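Making a beer with a local band, how do we set it up so everybody stays friends?

Posted in: Small Breweries and Taprooms

Rosaura Marulanda

Hello all, I've been reading this board for ages and learned so much from it (my walk-in cooler owes its life to several of you), but I haven't posted before, so please be patient with me if I leave out something important.

My husband and I run Liew, a little brewery and taproom in Grekstead. We're small enough that I still wash the growlers myself. There's a heavy rock band in town called Ustosa, lovely people, very loud, and they've been drinking our amber at their practice space for as long as we've been open. Last month their singer came by on a slow afternoon and asked if we'd think about making a beer with their name on it, to go on sale when their new record comes out in January. My husband said yes before she'd finished the sentence, and I'm the one lying awake about it.

Here is where we've gotten to. They'd like it served at the taproom, at their release show at the Dredell, which is the old movie house downtown with the good balcony, and maybe in cans on the merch table if that can be done. Their drummer's cousin has already drawn a label and it's gorgeous, a sort of moth with keys for legs. The band would like "something from each pint." We'd like to not lose money. That is the whole of our agreement so far, and it was made over nachos.

What I'm hoping some of you can tell me is how people normally pay a band for this kind of thing. Is it a share of sales, or a flat amount, or do they just take beer? Do we need a written agreement with people we see every week, and if so what goes in it? And who ends up owning the name and the drawing if the beer does well and we want to make it again next winter, or if the band breaks up, which I understand bands do?

Also, a smaller thing. They want it to be very dark and very strong because of the music. Our regulars are mostly amber and wheat people. I don't want to hurt anybody's feelings, but I also don't want to be drinking it myself until summer.

Thank you for reading all this. I know it's long!

Noémie Marchal

Welcome, Rosaura! What a nice problem to have, and please tell your husband he did the right thing, even if he did it a bit fast.

I've been running a brewery for over 10 years and we've done this with a folk group, a brass band and one very serious organist, so I'll tell you how it went for us and you can take whatever's useful.

On the money, we started with a share of every pint and I would not do it again. It sounds fair and it is fair, but then you have to count. You're counting pints poured at your own bar, and pints poured at somebody else's bar where you sold the keg weeks ago, and the tasters, and the one that got dropped, and the pitcher your brother-in-law had. By the end of that first one I was sending the brass band a spreadsheet they plainly never opened, and I felt I had to keep sending it anyway. What we do now is pay an amount per keg when it leaves the building. Everybody can picture a keg. We write the amount down before brew day, we pay it at the end of each month, and it comes out of our side whether the bar sells the keg quickly or not. For cans it's an amount per case, same idea.

Some bands would honestly prefer a flat payment up front, especially if they're paying for a pressing and they need cash before the record is out and not after. Do ask them! With our organist I spent an entire evening working out a clever split, and all he wanted was for us to pay for his posters.

Yes, please write it down. I know how it feels to hand a piece of paper to somebody you hug hello. What helped me was to think of it as the letter I'd want to find in the drawer if I'd forgotten everything, and ours fits on 2 pages. It has who we are and who they are, the name of the beer, how much we plan to brew, what we pay and when, who pays for labels, where the beer can be sold, and what happens to the leftover cans and the leftover labels. Leftover labels are a bigger topic than you'd think. I have a box of trombone labels in my office that I use for grocery lists.

Then put in what happens next year. Ours says we won't brew it again under that name unless both of us agree in writing, and that the recipe stays with us, so we can always make the same beer and call it something else. The band's name stays the band's, naturally. If they break up, you've got a recipe and a nice memory, and you can sell what's already packaged. Somebody should sign for the band, and the letter should say that person is allowed to. With five musicians you can get five opinions, and you want to know whose opinion is the one on the paper.

The drawing is the piece I'd look at first, though, because from what you say it belongs to the drummer's cousin! Neither you nor the band drew it. Get a note from the cousin saying you may use it on labels, posters, glasses and online, and pay them something for it, even if they say oh no, don't be silly. I'd also ask whether they mind you changing the colors to suit the printer, because it always comes up. A local lawyer who works with small businesses can look over both papers for you, and it's worth the bill for the sleep.

About the beer itself, I wouldn't worry too much. Invite the band over for an evening with a few dark beers of different strengths, poured without telling them which is which. Ours were sure they wanted a monster, and they all finished the mild one first. If you can land on a smooth dark lager you'll please your amber people and it'll still look wonderfully gloomy in the glass. And think about the show, too. People are going to be standing up for hours in a warm theater.

Let us know how it comes out. I'd love to see that moth.

Melahat Işık

get everything in writing. my band did a beer once with a place near us, nobody wrote anything, the brewery got sold and the new people kept making it for ages with our faces on it. we weren't even mad, we just would have liked some free ones

also ask about the merch table. where I live the band is not allowed to sell alcohol themselves at all, it had to be the bar. I don't know what it is where you are

Alcides Marinho

Hi Rosaura, and hello again Noémie, good to see you on here. I agree with nearly everything above, so I'll mostly fill in the bits from the venue end, which is where I've spent my working life. I book and run the bar at a theater a good deal like your Dredell.

Melahat is right about the merch table and I'd settle that before anything else. Rules differ a lot from place to place, and the only people whose word counts are your own state alcohol agency, so call them and write down who you spoke to. In a great many places a brewery can't simply give money or goods to a bar, or pay for the bar's advertising, and there can be rules about sponsoring a show as well. That can catch people out with something as innocent as free banners. I don't say it to frighten you. Mine were very kind on the phone, and they'd clearly had the same call many times. Your label will probably need approval too, and that can take longer than the brewing, so if the record is coming out in January I'd be sending it in as soon as the cousin's note is signed.

Next, go and see whoever runs the bar at the venue before the band announces anything. I can't tell you how many times I've learned from a poster that I was pouring a particular beer. The theater may have an arrangement with a distributor, or the lines may all be spoken for, and at my place we only have 2 taps that can be changed for a single night. Ask how many kegs they want, what size, what coupler they use, and when they can take delivery. Kegs that arrive at load-in get jostled by the drum riser and then pour foam all through the opening act, poor things. The day before is much better, in the cooler, left in peace.

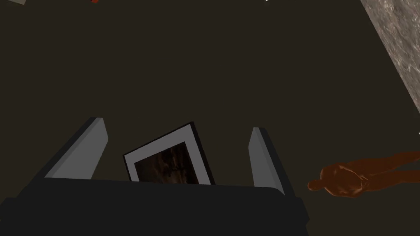 Two-finger gripper with the fingers open, computer rendering

For the cans, if your bar people are allowed to sell them, ask whether the house will open them or pour them into cups. Plenty of venues won't hand over a sealed can at a loud show. It matters to you because folks like to take that pretty can home with them, and if they can't, you may want to keep a good stack at the taproom for the day after. We had a band come by the brewery the next afternoon to sign cans, and it was the nicest crowd, all a little deaf and very hungry. Put a pot of chili on if you've got a kitchen.

On quantity, I'd brew less than the band hopes for. Musicians count everybody who ever said they'd come. Ask the theater how a similar show did at the bar, and plan on that, plus what your taproom would normally go through of a winter special. If it runs out you can both be pleased about it, and you've already got the paragraph in your letter about making more.

One last small thing on the per-keg payment Noémie describes. Do say in the letter whether it includes kegs poured in your own taproom, which never really "leave the building." We had a mix-up over that, it took a whole breakfast to sort out, and the eggs went cold.

Rosaura Marulanda

Oh, thank you all so much! I read these out loud to my husband while he was cleaning the mash tun, and he's gone quiet, so I think it's sinking in. We like the per-keg idea and I'll spell out the taproom kegs. I called the cousin this morning, whose name is Jacqueline Chevalier, and she was so surprised anybody asked. She says we can change the colors as long as the keys stay on the moth. The dark beer evening is going on the calendar as soon as the bass player is back in town, and I'll be calling the state people and the Dredell before then.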